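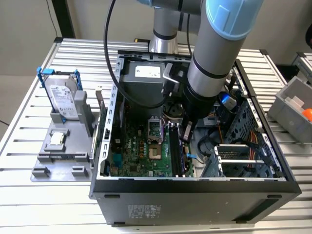

The gripper over the memory slots, with the CPU and the hard drive waiting in the gray fixture at left.

Filed under: Shop Floor / Rules & Safety

I spent a morning in June at the Danzer workshop in Skullthorpe, where they've started working to a new house code for robots that build and take apart desktop computers, and I came home with a notebook full of stuff about sockets. Sorry in advance!

The code is called the Drustach rules (after the street the first draft was written on), and it runs to seven pages. Natalina Bortolotti wrote most of it. She used to train people to do this work by hand, and a lot of it reads like her old training notes with the word "arm" penciled in.

The part everybody wanted to talk about was the CPU socket. With the retention frame up, those little gold contacts are wide open, and under the new rules the arm can't carry anything across them. No memory stick, no screw, not even a cable tie. It has to go around, which makes for a longer path and a slower cycle, and yes, there was grumbling. Bortolotti told me she'd take the grumbling.

"A bent contact is a dead board," she said. "I can wait a couple more seconds."

Then there's the rule about parts. Every loose part gets a set place in a fixture before the arm is allowed to move, and the chip has to lie in a pocket of its own. I asked if a clean tray would do. It would not (I got a look).

Cables take up most of page five, and I can see why. Power leads are floppy and never sit the same way in two cases, so the rules want them bundled back toward the drive bays before any work on the board begins. A person does that, by hand, with the arm stopped. Same goes for the arm's own cable: somebody has to check the slack at the start of every shift and sign for it.

Speed was the other sore spot. Inside an open case the arm has to drop to a crawl, and anyone at the table can call a stop without giving a reason. Two of the newer techs told me that last bit was their favorite thing in the whole document, and I believe them, having once been the new guy who was scared to hit the button.

The shop ran 207 cases under the draft before the final wording was agreed, and the fixture section got rewritten twice along the way. Danzer's sister site in Troltencombe picks up the same rules next, though they work mostly on smaller cases over there and want a change to the cable page first. Bortolotti is driving over with a box of fixtures and a printed copy, and she says she's open to talking about page five. The socket rule stays as it is.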